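Trays under plates at the table — leave them or clear them?

Forum > Home > Dining and Table

fuseini_o
Posts: 30
We switched from placemats to trays in February because crumbs kept getting ground into the tabletop. It has a deep wavy grain and a cloth just pushes stuff along it. Now I put each plate on a tray and carry the whole thing to the sink. My wife says it looks like a cafeteria. Does anyone else eat this way at home?

ctully
We do. Round ones for dinner plates, a rectangular one for serving dishes. Black shows every crumb, but I'd want to know they're there anyway.

fuseini_o
Same setup here, one round and one rectangular, both black. The round one is the glossy one and it has a raised rim.
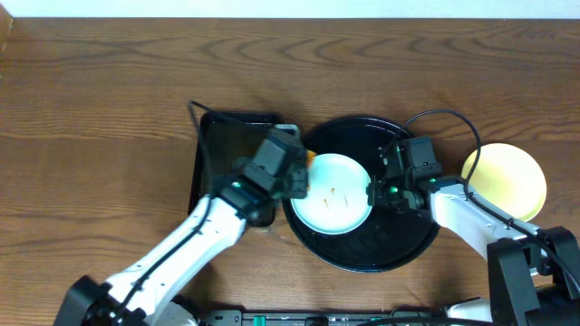 The rim is the part I like. Whatever falls off the plate stays on the tray. The yellow plates get used straight on the wood because they only come out for bread.

Bastian L.
I don't see the point. You wash the plate and now you wash a tray too. A placemat you shake out over the trash and you're done.

ctully
You don't wash the tray every time. Wipe it, put it back. Takes me 2 seconds.

Bastian L.
Glossy ones streak when you wipe them. I had 4 and gave them away.

blath_g
Streaks are from too much soap. Damp cloth, then a dry one. I'd also scrape the plate before it leaves the table, or sauce slides onto the tray when you tilt it.

fuseini_o
Good point on scraping. Tuesday was something orange and I got it on my sleeve.

Bastian L.
Still team placemat.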